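Case log: hand-held gripper kit, width readout offset on right-hand unit
November, submitted by the evaluation desk, Zarnport

Product: Pilton two-unit hand-held gripper kit, on trial
Firmware: as shipped
Priority: normal

1. Reported fault

With the fingers fully open, the right unit reports an opening 6 mm smaller than the left unit. The offset is constant across the range. It shows up in the recorded files as well as in the live readout. Of 228 recordings made with the kit, all have the offset on the right unit.

2. Setup

Both units used at one white table, one operator per unit. Target is a clear water bottle with a white screw cap, standing upright. No changes to the finger tips. The yellow tips are the ones supplied.

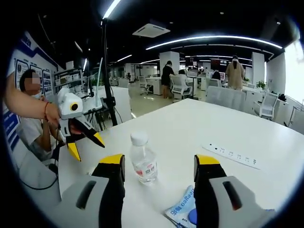
3. Steps tried

09:40 Restarted both units. No change.
09:55 Swapped data cables between units. Offset stays with the right unit, so cable and port are ruled out.
10:20 Ran the open/close calibration from the Unstead utility 3 times. The utility reports a pass each time. Offset returns on the first recording after calibration.
11:05 Compared raw encoder counts at full open. Right unit reads 2,926. The left unit reads higher, and its value matches the printed calibration card. The card for the right unit was missing from the case.
11:30 Approached the bottle with the fingers open and closed on it at label height, then repeated at the cap. The error is the same at both widths.

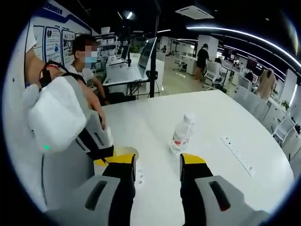 The grip is not affected as far as we can tell. Only the reported width is wrong, but we use that value to cut recordings into segments, and the right unit closes out each segment early.

4. Vendor reply (Ozoliņš support)

Utility writes the calibration to temporary memory unless "store to unit" is ticked. Please tick it, repeat, and power off fully before checking. If the offset remains, send the serial number and we will issue a new card file.

5. Result

Box ticked, calibration repeated, unit powered off and on. Offset now 3 mm. Serial number sent, card file requested. Ticket stays open.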